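Brivura perception and control stack: pre-release inspection checklist, folding build
Inspector: Sieglinde Lenz. Second reader: Mariama Atinga.
December 2018

Mark each line OK, NOT OK or N/A. "Fine" is a feeling and the form does not accept it.

1. Timestamps
1.1 Left and right gripper streams share one clock. OK
Comment: They share one clock since Rohani unplugged the other one. Please write down which one.
1.2 Dropped frames logged. OK
Comment: 19 in the long run, all at startup. Logged twice, so the summary proudly says something else.
1.3 Replay gives the same result on a second machine. NOT OK
Comment: Same result on Rohani's machine and Manuela's. Mine disagrees with both. Config path is hard-coded to someone's home folder.

2. Perception
2.1 Lens calibration file matches the tag on the unit. OK
2.2 Wide-angle correction applied once. NOT OK
Comment: Applied in the driver and again in the planner. Straight edges came out bent the other way, which at least was new.
2.3 Garment mask holds up on dark cloth. NOT OK
Comment: Black clothing is where the mask goes to retire. It finds one good edge, then gives up somewhere in the folds. Striped backgrounds make it worse, as the segmenter likes a nice straight line and will follow it right off the garment.
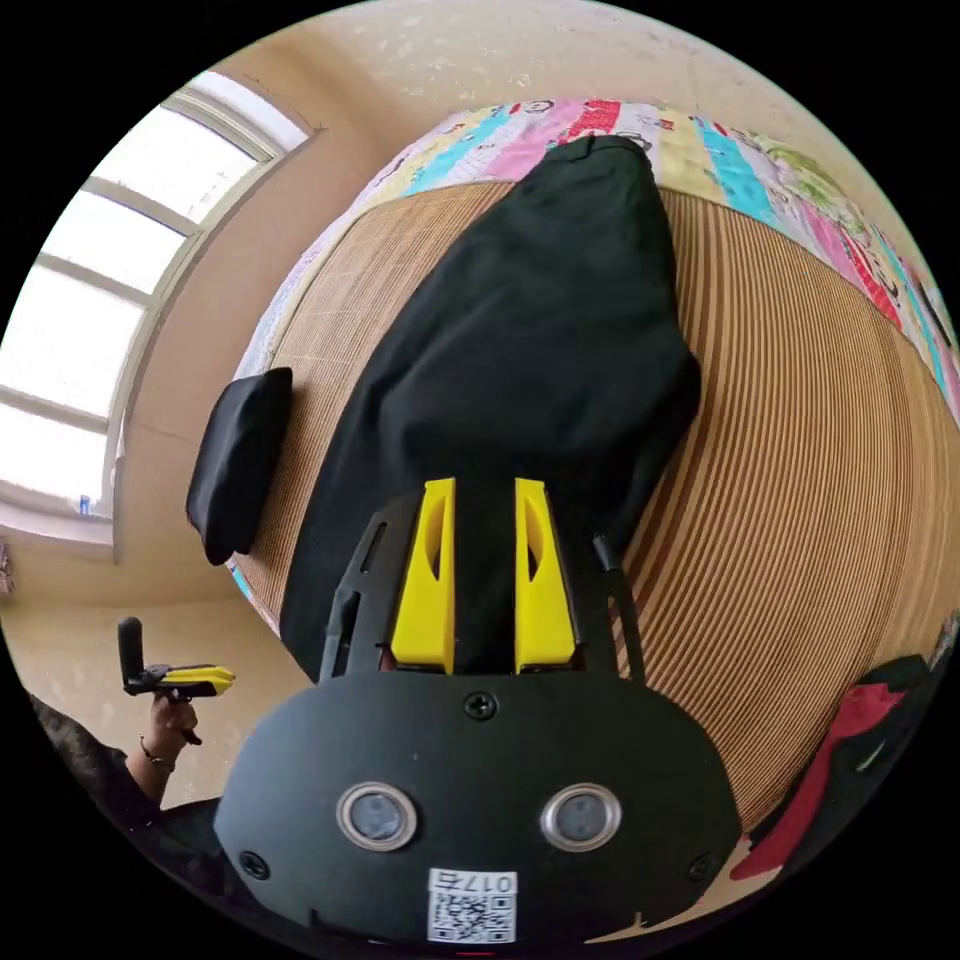
Manuela raised the contrast threshold, and that fixed dark cloth and broke everything pale. Reverted. Ticket 476 stays open until both pass on the same settings file.

2.4 Overexposed windows do not trigger a new grasp target. OK
Comment: It used to love a window. Exposure clamp is in and tested.

3. Planning and control
3.1 Finger closing command is limited in software. OK
3.2 Planner times out and says so. NOT OK
Comment: Timeout is 3000 ms. It does time out. It then reports success, with a cheerful green line in the console.
3.3 Fingers open on lost connection. OK
Comment: Pulled the cable myself. Opened. Pulled it again for pleasure.
3.4 Two-gripper plans checked for crossing paths. N/A
Comment: Marked N/A by Assunta on the grounds that the check is not written. I believe that is spelled NOT OK. Changed at second reading, M.A.

4. Tooling
4.1 Labeling tool saves on exit. OK
4.2 Undo works past the last save. NOT OK
Comment: Undo removes the whole session. Accurate, in its way.
4.3 README describes the current build. NOT OK
Comment: It describes Vunder, which we stopped using in March.

Result: hold. Fix 1.3, 2.2, 3.2 and 3.4, then rerun sections 1 to 3 in full. 2.3 may ship with a known-issues note if Assunta writes it and it contains the word "black." Send the signed copy to Sieglinde, as a PDF, right side up.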